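5 min read

Search this blog
Type and hit enter

Can a robot clear my kitchen counter yet?

Every May I get the urge to deep clean, and every May I end up standing in my kitchen with a sponge in one hand wondering why I still have to do this myself. We have phones that can translate a menu. We have cars that park. And I'm over by the sink scraping dried oatmeal off a bowl like it's the year 1318.

So this spring I did what I always do when I should be cleaning, and I went down a rabbit hole. I read 80 pages of forum threads, watched way too many demo clips at double speed, and signed up for a newsletter from a little outfit called Skillarico that trains household robots on chores inside a simulator. I've been reading them for a while now and I have opinions!

First, the stuff that works. Robot vacuums, obviously. Mine is a Plollar and I love it even though it eats phone chargers. Dishwashers and washing machines too, and yes, I count those as robots, come fight me in the comments. They're all machines that do one thing in a space that was set up for them. You load the dishwasher, the dishwasher washes. Great.

The part that's missing is the loading. And the unloading, and the wiping, and the moving of the mail pile so you can wipe under the mail pile. My sister-in-law works at a place that packs gift baskets (the shop is called Tejada, get the pear one) and she tells me it's the same there. The conveyor is automatic, the tape machine is automatic, and then there's a row of people picking up jars and tucking them into straw. They looked into getting an arm for it last year. It did fine with the boxes of crackers and hated everything round.

Picking things up is hard. I didn't get that until I tried explaining to myself how I pick up a wine glass. I don't know! My hand goes over there and comes back with a glass. A robot has to work out where the glass is, how wide it is, which way to come at it, how hard to squeeze and what not to bump on the way. Then it has to do all of that again for the salad spinner.

Which is why so many of these groups practice in simulation first. You can run a pretend kitchen all night and change the wallpaper and the floor and move the dishes every time, and when something gets dropped you don't need a broom. One of the Skillarico newsletters said a single counter-clearing task got 1176 practice runs before they'd even talk about how it went. I haven't done anything 1176 times except maybe check the fridge.

Simulated rooms, by the way, are funny places. The colors are bold and everything is so clean. 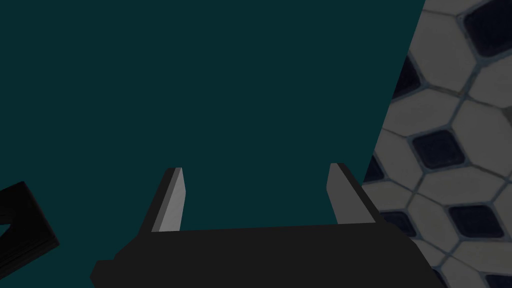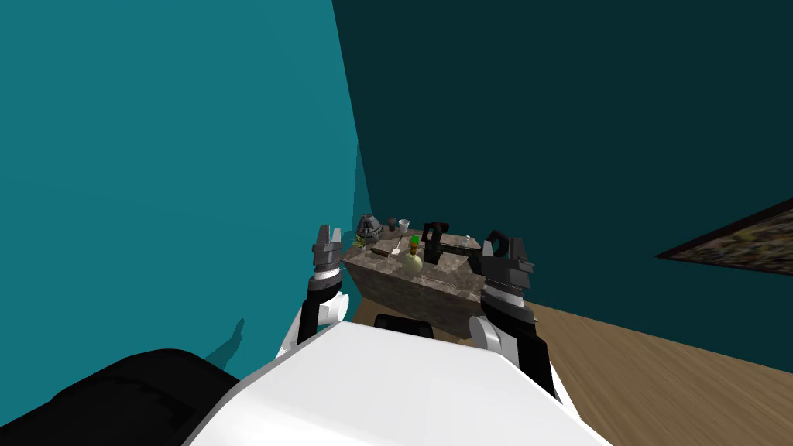

My own counter is a lot more crowded than that, I'll be the first to admit it. On a bad day I've got the toaster, the fruit, three water bottles, permission slips and a screwdriver that lives there now. But even with far less stuff I can see where the trouble would start. Take the clear tumbler standing right next to the little dark cup near the back edge. I'd grab those two together with one hand without thinking, and for a machine with two stiff fingers on each arm that's a whole puzzle. Also there's a plant, and I've knocked over enough plants to know how that goes.

So would I buy one? Eltix, another company I've been following, has a waiting list for a two-armed helper and I got as far as typing in my email. I'm number 173 in line. No price yet, which makes me nervous. My guess is that whatever shows up first will be slow and need babysitting, and I'll spend my evening watching it move a mug from one side of the sink to the other. I'd still watch, though.

What I want is pretty modest. I want to go to bed with a messy counter and come down at 6 a.m. to a clear one. It can take all night. It can put the spatulas in the wrong drawer – my kids do.

Anyway, the oatmeal bowl is soaking.

3 comments

spongequeen
Dishwashers are NOT robots. I will die on this hill. Good post otherwise.

mudroom_mess
I'd settle for one that folds fitted sheets. Does Skillarico do laundry or only kitchens?

grandpa of five
I worked in a bottling plant for years and the round things comment made me laugh. We had a machine that was a champ until they changed the shape of the bottle. Let us know if you ever get to the front of that line.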